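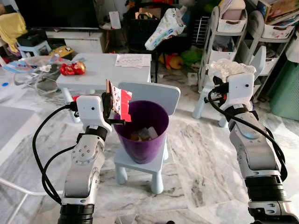 Mahsa Rezaei would like it known that she has never in her life walked a candy wrapper to the kitchen, and that she doesn't intend to start now. The trash goes where the mess is, she told me on the phone, and if that means the bin sits up on one of the children's chairs like a guest at a tea party, then let it sit there. She had plenty more to say on the subject, and I wrote most of it down on the back of an envelope, which I then threw away by mistake while cleaning up my own living room.

Home Features Rooms Kitchen & Table Letters Subscribe

The Bin Comes to You
A slow afternoon's guide to the room where everything lands

There is one room in most family homes that ends up doing everybody's work. It has the television in it, and the low table where the drawing gets done, and somewhere along the wall there's a surface that was meant to stay clear and has been collecting cables and caps and bits of cloth ever since the day it was dusted for company. We call ours the front room, although it's at the back. My mother-in-law calls it the salon, with a straight face, and God bless her for it.

I've been writing about houses for Danevwood readers long enough to have been given a great deal of advice about this room, much of it involving baskets. I own the baskets. They're very nice and they are full of other things. What I had never thought hard about until this May was the humble matter of where the trash can stands while you're picking up, and I'm a little embarrassed at how much difference it has made.

Start with the small stuff, up high

Rezaei's method (she laughs at the word method, she says it's just what her back will put up with) goes like this. You take a small plastic bin, the kind with sloping sides that usually lives under a desk, and you set it on a child's chair, one of those sturdy little ones with short legs and a rounded back. A glossy purple bin on a pale blue chair looks rather cheerful, as it happens. The rim comes up to a height where you can drop things in without folding yourself in half. On a hard floor, tile or marble or wood, you can nudge the whole arrangement along beside you with one foot, and I have done this for an entire afternoon while listening to the radio and was sorry when I ran out of room to tidy.

The first pass is for paper and packaging only. Patterned wrappers, scraps, the odd shiny bit from a present, empty bags that have drifted up against the furniture. Don't fold anything. Don't read anything either, if you can help it, though I found a recipe for lemon rice on my own first pass and had to sit down with it for a while.

Go gently with anything red and gold. In plenty of homes a shiny little packet is a gift envelope and may still have money in it, and Gangadharan Sundaram wrote to me last year, in a letter I've kept, to say that he once fished three of them out of a bag already tied and waiting by the door. Open it, look, and then decide.

The question of the drawings

Sooner or later you'll reach the children's table, and on the table there'll be paper, and the paper will have something on it. Rows of small figures on a white sheet might be homework or might be a puzzle or might be nothing that anyone will ever ask for again. You can't tell, and you'll guess wrong. I have guessed wrong at considerable volume.

So I leave the table sheets alone. They get squared up into a neat pile on one side and they stay there until supper, when whoever they belong to is asked, once, in a pleasant voice. Areeba Awan goes further and keeps a shallow drawer that takes every sheet for two weeks. What hasn't been missed by then goes out with the newspapers. Her drawer came out of an old Ferano sideboard and I've been jealous of it for years, it has the loveliest brass pulls.

Bags, and what to do with them

Clear plastic bags deserve a paragraph of their own. They crumple up and ride around on top of whatever's nearest, they look like trash and very often they're perfectly good, and before you know it you've got four of them in your hand and nowhere to put them. I stuff mine into an old Ramasamy tea tin with a hole cut in the lid and pull them out as wanted. If a bag is torn or sticky, in it goes with the scraps, and no regrets.

The pile on the side

Now we come to the surface by the wall. You know the one. It has cloth on it, some of it clean, and a white charging cable that may fit something, and there's usually a single small hat. My own instinct is to begin here, and I've learned to resist. A mixed pile asks you a different question with every item you lift, and if you take it on first you'll be standing in the same spot an hour later with a sock in your hand.

Do it last. By then the floor is clear enough to sort on, the bin has been emptied once already, and you can be generous with yourself. Cloth in one heap, cables in another, and the hat straight onto a hook. I keep a spare stool next to the television cabinet to hold whatever belongs upstairs, and on a good day it even gets carried there.

A few words on the bin itself

Line it if you're fussy. I don't, for paper, and I rinse it out afterward under the garden tap. Mine came from the hardware shop in Skirninley and cost next to nothing. Choose one with a bit of weight in the base, and don't let it fill past the rim, or the first good nudge will send the orange peel across the floor and you'll be back where you began.

Rezaei rang again while I was finishing this, to ask whether I'd found my envelope. I hadn't. She told me to look in the bin.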